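4 Leveling and Care of the Table

Read this section after the top has been fastened to the base (section 3). You will need the 17 mm wrench from the hardware bag, a spirit level and a soft cloth. Two people are needed for any step that involves lifting.

4.1 Leveling

1. Move the table to its final position. Lift it by the metal rail — do not drag it, as the feet can scratch tile and tear carpet.

2. Lay the spirit level along the length of the top, near the middle.

3. Loosen the lock nut on the foot at the lowest corner. Turn the foot counterclockwise to raise the corner.

4. Turn the level to lie across the top and repeat.

5. Press down on each corner in turn. If the table rocks, adjust the middle feet last.

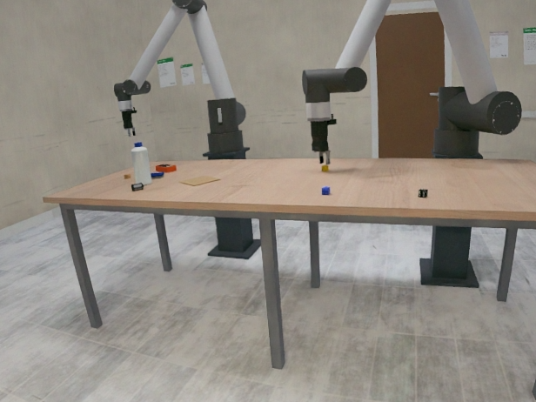

6. Tighten all lock nuts by hand, then give each one a quarter turn with the wrench.

Note: Feet can be extended up to 21 mm. If the floor slopes more than this, order the long foot kit, part 717.

CAUTION: Keep fingers clear of the feet while the table is being lowered.

4.2 First treatment of the top

Tops leave the Danden workshop with one coat of oil. A second coat should be applied before regular use.

1. Wipe the top with a dry cloth.

2. Shake the can of Kelo oil and pour a small amount onto the cloth. Do not pour oil onto the wood.

3. Work along the grain from one end to the other, including the edges.

4. Wait 2 hours, then wipe off any oil still on the surface.

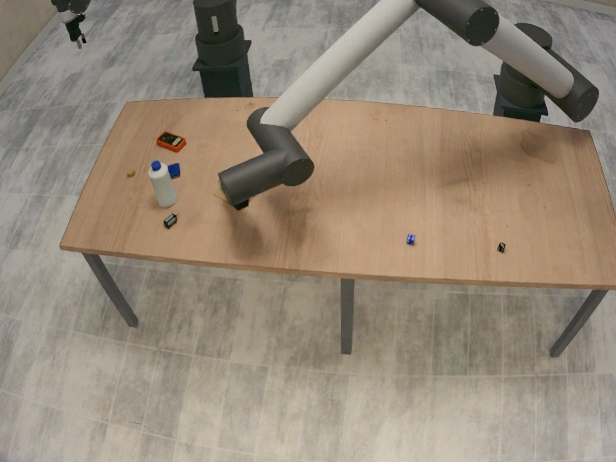
Table with wood-grain top and metal legs, on a tiled floor.

Note: Small differences in color between tops are normal. The wood will darken slightly during the first months.

CAUTION: Oily cloths can catch fire on their own. Lay them flat outdoors to dry, or soak them in water before throwing them away.

4.3 Regular cleaning

Use a damp cloth and mild soap. Wipe up spills of coffee, wine or ink right away. Do not use bleach, steam or scouring pads. Check the lock nuts every March and whenever the table has been moved.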